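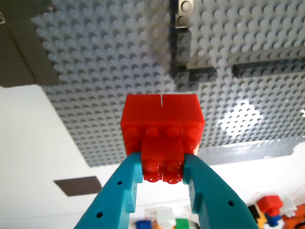 **Ailsa Cruickshank**
Workshop educator, Lennox Robot Room
2022-11-21

# How does a robot pick up a brick?

Pick up a small toy brick. You probably did it without thinking. Your eyes found it, your hand opened to the right size, and your fingers closed just hard enough to hold on.

A robot has to be given every part of that job. Somebody has to build the fingers, somebody has to tell them how far to open, and somebody has to decide how hard they should squeeze. In our workshop we have spent a lot of time on the first part, the fingers, and this page is about what we tried.

## Fingers without a hand

The part of a robot that grabs things is called a **gripper**. Many grippers have only two fingers. They don't bend in the middle the way yours do. They move towards each other, a bit like a crab's claw, and whatever is between them gets pinched.

The teal fingers are curved on the outside. Look at the inside edges, where they touch the red bricks, and you will see little steps. The fingers are holding the small brick, the one with two studs showing at its lower end. The wide part is joined to it and comes along for the ride.

## Why we use bricks

Toy bricks are very good for testing grippers. Bricks of the same kind are all made to the same size, so if the gripper drops one and holds the next, we know the brick didn't change. They have flat sides, which are easy to pinch, and round studs, which are not. They can also be pushed together into awkward shapes. A shape with a narrow part and a wide part has a good place to hold it and several bad ones.

Bricks don't mind being dropped, either. We tried eggs in March and went back to bricks.

## The two pairs of fingers

We compared two designs. We call them Jornar and Stoltier.

**Jornar** fingers have smooth, flat insides. They are quick to make and they can grab nearly anything with straight sides. If the brick is a little bit crooked when the fingers close, though, it can spin round, like a door on a hinge.

**Stoltier** fingers have steps cut into the inside. A corner of the brick can rest against a step, and then it is harder for the brick to turn. The trouble is that the brick has to arrive in the right place. If it is too high or too low, the step pushes it away.

Trygve Engebretsen, who writes the programs for our robot arm, set up the test. The arm had to pick up a brick shape, lift it, wait, and put it down on a marked square. We counted a pick as good only if the shape was still straight when it landed.

| Fingers | Tries | Good picks |
|---|---|---|
| Jornar | 359 | 106 |
| Stoltier | 359 | 253 |

Stoltier did much better. Most of Jornar's bad picks were not drops. The brick stayed in the fingers but turned, so it came down crooked.

## How hard should it squeeze?

You might think a tighter squeeze is always safer. Try this with a wet bar of soap and you will find out why it isn't. Squeeze gently and it stays in your hand. Squeeze hard and it shoots across the bathroom.

Bricks are less slippery than soap, but a strong squeeze can still cause problems. If the two fingers are not exactly opposite each other, pushing harder makes the brick twist more. It can also make the fingers bend.

Our controller is called Rarkel. A **controller** is the small computer that tells the motors what to do. Rarkel lets us choose a squeeze from 1 to 20, and for the red bricks we settled on 13. At 9 the brick slid down when the arm moved fast. At 18 the fingers bent enough to see.

## Seeing the brick

A gripper can't find a brick on its own. It needs a camera, and a program that looks at the picture and works out where the brick is.

Bright colours help. A red brick against a pale grey board is easy to pick out. A grey brick on the same board is hard, even for people. Shiny plastic is tricky too, because a bright reflection can look white to the camera, and the program may decide that part of the brick is missing. Trygve collected 2056 pictures of bricks in different light to help the program get better at this. It still makes mistakes next to the window.

## Try it yourself

You need two rulers, a few toy bricks and a piece of sticky tack.

1. Hold one ruler in each hand. These are your gripper fingers – no using real fingers!
2. Join a small brick underneath a wide one.
3. Pick the shape up by the small brick. Does it tip?
4. Now pick it up by one end of the wide brick. What changes?
5. Press a thin strip of sticky tack on to each ruler to make a step. Try again from number 3.

Ask a friend to call out "stop" while you are lifting, and see whether you can keep the shape level.

## Words to know

**Gripper** – the part of a robot that holds things.

**Controller** – the computer that tells the motors how to move.

**Stud** – the round bump on a toy brick.

**Friction** – the rubbing between two surfaces that helps stop them sliding.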